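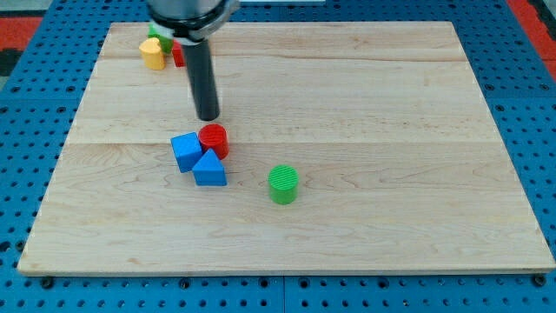
A robot that pushes things has an easier life than one that picks them up, at least on paper. There are no fingers to close and no grasp to plan. The arm carries a single probe, lowers it until the tip is just clear of the work surface, and moves sideways. Whatever is in the way goes along, or rolls, or turns on the spot.

Nawal Kettani has spent the time since March finding out how much of that holds up in a shared workshop in Punberg. Her bench is a perforated metal table with a maple board bolted to it, and her workpieces are toy blocks. The project is called Girnement, and its goal is modest: given a jumble of colored shapes, sort them into groups by pushing alone.

The board came first. Blocks pushed directly over a perforated surface catch on the holes, and a probe that dips too low can do worse. Wood gave her a flat, replaceable top with steady friction. It is made of 3 planks, glued edge to edge, and the seams caused trouble for longer than she expected. A step too small to feel with a thumb was enough to tip a cylinder. She scraped the joints, sanded the whole top again and left it without varnish, which had made the first version too slick.

The tool is a plain black rod with a rounded tip, held below a collar at the end of the arm. Kettani tried a square tip early on. It pushed flat faces well but spun round blocks off to one side, and it dug into the grain whenever the wrist was slightly out of true. The rounded tip touches a block at one point from any direction, so the contact math is the same regardless of how the wrist is turned.

Shape matters more than color. A cube pushed through its center travels straight. Pushed off center, it rotates, and the amount depends on how its weight sits on the wood. An upright cylinder slides without any useful change in orientation but slips around the probe if the line of push is off. Triangular prisms are the worst of the lot. They are low and wide at the base, and when they meet another block they tend to wedge against it.

Clusters are therefore the main problem. When blocks touch, one push moves all of them, and the result is hard to predict. The planner, a program she named Belkadi, does not try to predict it in detail. It picks the gap most likely to open, makes a short push, lifts the probe, looks again and repeats. Kettani caps each attempt at 3 pushes before the arm backs off and chooses a new side.

The approach is slow - by 14th July the log held 3420 pushes - but the log is the useful part. Each entry stores the start point, direction, distance and final block positions. Tivent, the small supplier that lent her the wrist camera, has asked for a copy.

The next change is mechanical. She has 2 replacement rods on the shelf, one with a rubber sleeve, and wants to know if extra grip at the tip will keep cylinders from slipping. The sleeve will need a new height offset, and the table has to be leveled again before she can trust the numbers.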